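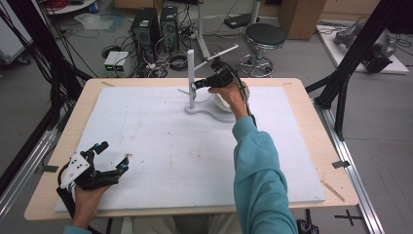

図5-1 支柱と、その上部から斜めにのびる横棒

第5章 つりあいと重心

棒を一本、指の上にのせてみましょう。鉛筆でも、菜箸でも、傘でもかまいません。少しずつ位置をずらしていくと、ふっと棒が静かになる場所が見つかります。この瞬間は何度やっても楽しいものです! 力はちゃんとはたらいているのに、棒は動かない。第4章までは「力がはたらくと運動が変わる」ことを学んできましたが、この章では、力がはたらいていても動かないものをじっくり眺めていきます。

北の港町ノルズダール(Norðdahl)には、1777年に建てられた計量小屋が残っています。中にあるのは、支点の位置が極端に片寄った一本の竿ばかりです。短い腕に干し魚の束をつるし、長い腕に分銅をかけて、竿が水平になるまで分銅をすべらせます。使う分銅はたった一つ。それで小魚から大きな樽まで量り分けたのですから、よくできた道具だと思いませんか。

仕組みを式にしてみます。支点から5 cmのところに393 gの魚をつるし、反対側の14 cmのところに分銅をかけたら、竿が水平になったとします。竿そのものの重さの影響は、あらかじめ打ち消してあるものとしましょう。分銅の質量をm〔g〕とすると、

393 × 5 = m × 14

となり、mはおよそ140 gです。魚の半分にもならない分銅で、魚をしっかり支えているわけです。力の大きさと、支点から力の作用線までの距離とをかけた量を「力のモーメント」といいます。5.1節で扱うのはこの量で、章の終わりまでずっと付き合うことになります。

では、支点が一つではなく、面で支えられている場合はどうでしょう。机に置いた本を少しずつ縁の外へ押し出していくと、あるところで急に傾きます。境目を決めるのは、本の重心が机の面の上にあるかどうかです。台座のある物も同じで、重心から下ろした鉛直線が台座の内側を通っているあいだは、倒れずに立っていられます。
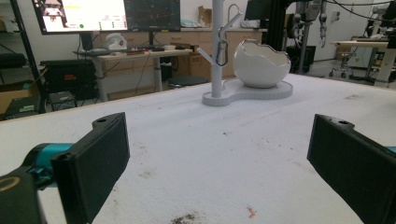

図5-2 細かなあとの残る白い台の面

Hiu-tung Poonは、重心は物体の中になくてもよいと最初に教えてほしかった、と書いている。ドーナツの重心は穴の真ん中、つまり何もないところにあるのに、学校ではずっと「物の中のどこか」だと思い込んでいたのだそうだ。

うれしい指摘です! 重心は、物体の各部分にはたらく重力をひとまとめにして考えるための点ですから、そこに材料が詰まっている必要はありません。針金を「く」の字に曲げるだけでも、重心は針金の外に出ます。5.3節では、厚紙を好きな形に切り、糸でつるして重心を探す実験をします。三日月形や輪の形にもぜひ挑戦してください。

準備するもの
厚紙、糸、おもり、画びょう、定規

考えてみよう
(1) 竿ばかりの分銅を支点に近づけると、竿はどちらに傾くか。
(2) 重い荷物を片手で持つとき、体が反対側に傾くのはなぜか。

5.1 力のモーメント

ドアを押して開けるとき、取っ手の近くを押す場合と、ちょうつがいの近くを押す場合とを比べてみましょう。後者のほうがずっと大きな力を必要とします。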